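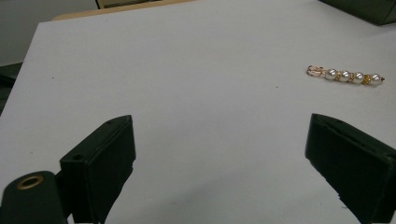

## 4.2 Session handling after external login

**Figure 3.** Pearl hair clip on a white tabletop.

The Hindby test shop lets a customer sign in with a local password or through an outside identity provider. Both routes end in the same place: the server issues a session cookie and stores a matching record in the session table. The two routes differ in how long that record should be trusted. A local login is checked against our own user table, and a password change removes all open sessions at once. With an external login, the shop learns of a change only when it next asks the provider.

We compared two ways of closing this gap. In the first, called *fixed renewal*, the server contacts the provider every 300 seconds for each active session. In the second, called *renewal on demand*, the server contacts the provider only when the customer opens a protected page, such as the order history or the saved addresses. Catalog pages are served without a check under both schemes.

Both schemes were built as filters in Pruller, the request layer described in Section 3. The provider was simulated with Seltadar, which can revoke a token at a chosen moment and log the next request that carries it. We replayed 511 recorded sessions against each scheme. Of these, 317 used an external login, and the rest used a local password and served as a control group. Tokens were revoked at random points, with the same random seed for both runs.

Under fixed renewal, a revoked session could still reach a protected page until the next check came due. Under renewal on demand, no protected page was served after revocation, but the first protected request in each session was slower, as it had to wait for the provider's reply. Local sessions behaved the same in both runs – the filter passes them through untouched.

One problem came up during the replay. When a customer opened 2 protected pages at nearly the same time, both requests tried to renew the same token, and the provider rejected the second. Following Radonjić, we added a short lock on the session record, so that the second request waits and reuses the first reply. The lock was written by Stavros Dumitrescu and is part of the filter used for all results in Section 5.

We did not test providers that push revocation notices to the client site. Such notices would shorten the gap under fixed renewal, but they require a public endpoint, and the test shop has none.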